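Ticket: Spares and consumables budget, hand-held grippers
Queue: Equipment requests
Status: Open, waiting on requester (that is, on me)
Raised by: Jarmila Malý
Project: Skinda, folding work
Priority: Normal. I asked for High and was told High is for things that are on fire.

Original request

Please can we agree what we are buying before the budget closes in March. At present we order finger pads when somebody complains, and the complaint arrives the day after the last pad has gone. I would like a proper line in the plan for pads, pins and one spare hand-held gripper, and I would like it to survive contact with Finance this time.

Existing stock is in the grey cupboard. The spreadsheet says there is more in the grey cupboard than there is in the grey cupboard.

Update 1, from Purchasing

Two quotes are in. Vorberg will sell us pads in packs of 100, or 200 at a better rate. Didenko will only quote for 500, with a covering note saying most customers find this convenient. I have asked whether they would split a pack. They replied with the same quote in a new font.

Delivery from either of them is quoted as "prompt". I have asked for that in days.

Please confirm how many pads you get through in a month. "Loads" was the answer on the last form and the system will not accept it.

Update 2, Jarmila

Fair. I can't give you a monthly number yet because we have never logged changes, only grumbles. A sheet is now taped inside the cupboard door and people are to write on it each time they change a pad. Somebody has already written on it to ask where the pen is.

What I can tell you is what wears them out. It isn't T-shirts. T-shirts are lovely. It's denim, and above all waistbands, where you have several layers, a raised seam and a metal button all within reach of the same fingertip. We spent last year's money on the assumption that the clothes would be soft. The Skinda list for this spring has far more jeans and jackets on it, so please don't carry last year's figure over and call it a plan.

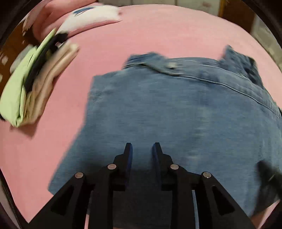

Attachment 1: fingers open over the denim, stitched band and button beyond them. The folded stuff is on the left.

Update 3, from Purchasing

Thank you. I have shown the attachment to Finance, who asked whether we could fold fewer jeans.

Two questions. Are the pads from Vorberg and Didenko the same part? And do you need the spare gripper in this budget, or could it wait for the next?

Update 4, Jarmila

To the first: no, annoyingly. The Didenko pad is a touch thicker. We tried a pair from their sample bag and the fingers closed all right, but they let go of a single layer of thin cotton twice in one morning and then behaved perfectly while I fetched a witness. On denim I couldn't tell them apart. I would not buy 500 of anything on the strength of that.

To the second: it can't wait. We have 2 grippers in daily use. When one is away having its linkage seen to, half the folding stops, and the person who was doing it comes and stands beside my desk. A third gripper is cheaper than that, if you count my time, which I accept is not how the form works.

Update 5, from Idotine service desk (copied in)

Following your call, we looked at the gripper you returned with "stiff, sulks in the mornings" on the label. One pin was dry and there was lint packed into the linkage on both sides. Cleaned, greased and tested. No parts charged. We would suggest a wipe-down after each long session with heavy fabric, and we sell a service kit if you would like one on the shelf.

Update 6, Jarmila

Noted, and thanks for not charging. The lint was blue, I assume. Please quote for two kits, one to use and one to lose.

I have added wiping down to the end-of-session list, between "put the clothes back in the pile" and "turn the lights off". I expect it to be done about as faithfully as the second of those.

Update 7, from Purchasing

Draft lines for the plan, for your approval:

Finger pads, Vorberg, pack of 200. Reorder when the cupboard is down to its last full strip.
Spare hand-held gripper, 1, same model as existing.
Service kits, Idotine, 2, price awaited.
Didenko pads: not this time. Sample bag to be returned or forgotten about.

Finance want a sentence on why the pad line has gone up. Please keep it to one sentence. The last justification had footnotes.

Update 8, Jarmila

Approved, with one change. Can the reorder rule be "when the sheet on the door is full"? No one here knows what a full strip looks like, as the first person to open a pack always takes three pads out of the middle.

Sentence for Finance: "The spring list has more denim on it than last year's, and denim wears out pads faster than the fabrics we budgeted for."

I will put the monthly number in here once the sheet has a month on it. The pen has been found and is now on a string.

Status changed to: Waiting on supplier (Idotine, kit price)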